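Where Does the Lunch Hour Go? Waiting Times at the Irnimdale Campus Cafeteria

Our group set out to learn why a 42-minute lunch break leaves most students eating in the stairwell. We handed out 80 surveys on a Wednesday and got a respectable pile back, several with gravy on them.

The main complaint was the single register. The second was the soup, which fell outside our research question but was raised with great feeling. Students from the Myklebust building arrive last and wait longest, and they would like this known.
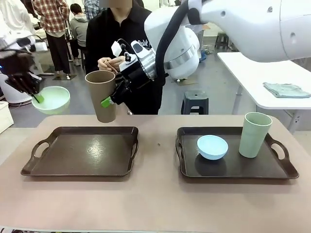 Cletus Plotel
Second-year student, Service Management

Trays came up more than we planned for. Under the current system, people pick up a tray first, then a cup, then a bowl, then walk back for the spoon they forgot. We suggested moving the spoons to the start of the line. The kitchen manager said this had been tried in July, when there were no students.

Our other proposal was a 2nd register at peak times. We had a budget of 500 dollars to test it, and the rental quote used up all of it before anyone had been hired to sit there. The test was replaced by a sign asking people to have their cards ready. We have yet to time the line with the sign up, and the survey forms are gone.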